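Informe de avance – Programa de formación en cocina y conservas Namisa
Para: Fundación Melis
Responsable: Corrado Pace
Fecha: 2021-11-14

Situación general

El segundo trimestre del programa se ha cerrado con 19 personas inscritas, de las 30 plazas previstas en la solicitud. La diferencia viene sobre todo del turno de tarde, que arrancó tres semanas después por la revisión de la instalación de gas. El turno de mañana está completo.

Actividades realizadas

Se han impartido 14 sesiones prácticas y el módulo de higiene alimentaria. Las recetas de escabeche y de mermelada ya están redactadas en fichas de una página, con cantidades en gramos. Queda pendiente la de encurtidos, que Lukian Sydorenko está corrigiendo porque la proporción de vinagre no coincidía con la del manual antiguo.

En cuanto al material, se ha repuesto parte del menaje de preparación y se han comprado boles de vidrio transparente para las mezclas.

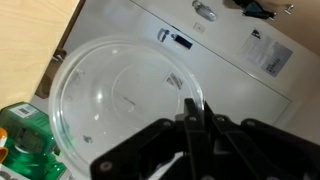
Gasto

El gasto acumulado se mantiene dentro de lo aprobado. La partida de ingredientes va algo por encima – la fruta ha subido desde septiembre – y se compensa con lo no gastado en transporte. Las facturas de Goren se adjuntan aparte. Falta la del último pedido de tarros, ya reclamada.

Dificultades

La cámara fría del local de Tronine sigue sin mantener la temperatura por la noche. Mientras se repara, los productos frescos se compran el mismo día, lo que quita cerca de 12 minutos a cada sesión.

Próximos pasos

En diciembre empieza el módulo de etiquetado y se abre de nuevo la inscripción para la tarde. Pedimos autorización para pasar el remanente de transporte a ingredientes. El próximo informe incluirá la lista de asistencia por turno.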